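The Red Box

The run had been set for 3006 episodes. By the time the operator came on shift, the counter in the corner of the console read 2184, and the log below it showed no faults.

The job belonged to Plurkito, the group at Trakidbridge that built the handling policy for Pata. Pata would move cartons in a warehouse that did not exist yet. Until the building was finished, it learned from a simulated one, and the simulated one had been cut down to almost nothing: walls, a floor, a box. The box was red because the first person to write the asset file had typed a one and two zeros in the color field and gone to lunch. The value had been carried forward through every version after that.

An episode lasted 20 seconds of simulated time. The operator wore a headset and held a controller in each hand. At the tone, the box appeared in a new position. The operator moved the hands to it, closed them, lifted, carried, set down and released. The system stored the joint angles, the commands and the camera views at each step. A check script compared the final position of the box with the target. If the error was within the limit, the episode was kept. If it was not, the position went back to the end of the queue and came up again later, usually at an hour when the operator had forgotten it.

The operator ran the first block without a break. The keep rate was normal. Episode 2201 was discarded for a collision with the wall. Episode 2215 was discarded for a drop.

Episode 2230 was kept, and the operator stopped the queue.

The box had been heavier. There was no force feedback in the controllers. They were plastic shells with a trigger and a battery, and they weighed the same whether the hands in the headset were full or empty. The operator opened the record and read the mass field. It held the default value. The friction field held the default value. The commanded path and the measured path were plotted one over the other, and for most of the lift the measured path ran low. The arms had lagged behind the hands, as they would under a load.

The operator wrote a note in the shift log:

"2230: tracking error on lift, both arms. Mass nominal. Operator perceived load. Please advise."

The reply came from the Triantafyllou desk, which handled physics and was staffed at all hours.

"Mass nominal. Solver nominal. Keep episode."

The operator resumed the queue. The next box was light. So was the one after it. At 2247 the lag came back, larger, and the operator felt it in the shoulders before seeing it on the plot. The episode was kept. The position had been close to that of 2230, near the back wall. The operator made a table with 2 columns, position and lag, and filled it from the stored records as far back as the first week of November. The pattern was clear. Far from the wall there was no lag. Close to the wall there was some, and it had been growing by a small amount each day the job ran.

None of the records had failed the check. The script looked only at where the box ended up. Every operator on every shift had pulled a little harder and set the box on its target, and the policy had been trained on the pulling.

The operator opened the latest build of the policy and let it run alone from the position of 2230. The arms came in, closed and lifted. They lifted with the extra effort, at the right moment, and the path was clean. Then the operator moved the box to the middle of the floor, where it had never been heavy, and ran it again. The arms came in and closed. They waited for almost a second before they lifted. No episode in the set had a wait in it.

The operator saved both runs, attached the table and sent them to Triantafyllou.

"Received," the desk wrote. "Continue collection."

The tone sounded. The operator raised both hands and looked for the box.

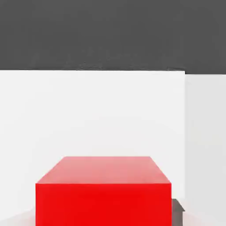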